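Old DVDs, and how I keep mine watchable

15 Sep 2023

I never meant to own this many movies. It started with a box of secondhand thrillers in July a few years back, and now there's a whole wall of them in the den and my family has stopped asking. I like having the commentary tracks. I like the deleted scenes, even the dull ones where two people get out of a car. And I like knowing that when a streaming service pulls a title on a whim, mine is still sitting there between the westerns and the one musical I can stand.

The trouble with discs is that people eat chips while they handle them (I'm people). So before every movie night I tip the disc under a lamp and look at the shiny side. Fingerprints near the outer edge are the ones that get you, usually in the last half hour, right when the killer is about to be named. Wipe straight out from the center hole to the rim, like you're drawing the spokes on a wheel. Don't go around in circles! A scratch that follows the track is much harder for the player to read past than one that crosses it.

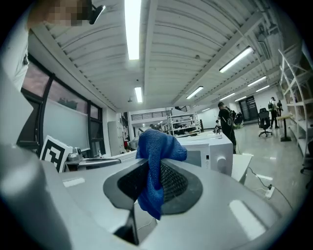
Lungu Hamau
Home and Movies Columnist

If a dry wipe doesn't do it, I use lukewarm water and one drop of plain dish soap, then rinse and pat. No window spray, no paper towels, no T-shirt you've been wearing all day. I ruined the second disc of a courtroom miniseries with a paper towel and I still don't know how that trial ended.

Rental-store stickers are the other headache. Half of my collection came out of Wanham Video when it closed, and every case had a price label, a genre label and a "please rewind" label, which on a DVD is just sad. Warm the sticker with a hair dryer on low for 16 seconds or so of steady back and forth, then lift a corner with an old gift card. Whatever goo is left comes off with a dab of cooking oil. Slide the paper cover out first or you'll get an oil spot on somebody's face, and it's always the lead.

Cases crack. I buy plain black ones in packs of 12 and swap them in as the old ones go. If the little teeth in the middle are broken, change the case that day — a loose disc rattling around picks up more scratches in one car ride than in a year on the shelf.

Shelving: upright, snug, away from the window. The sun took all the red out of my box set of *Dreno*, four seasons of moody detective work that now looks like it was filmed in a fish tank, at least from the outside. I leave two finger-widths free at the end of each row so I'm not prying things out by their spines.

As for order, I tried alphabetical, then by director, then by how likely I was to cry. Alphabetical won. Sequels go right after the first one whatever they're called, and TV gets its own shelf at the bottom because those sets are heavy.

One more thing about the player. If it starts skipping on every disc, the discs probably aren't to blame. Try it with a brand-new one before you start scrubbing your whole collection — I lost an entire evening to that, and the player went out with the recycling the next week.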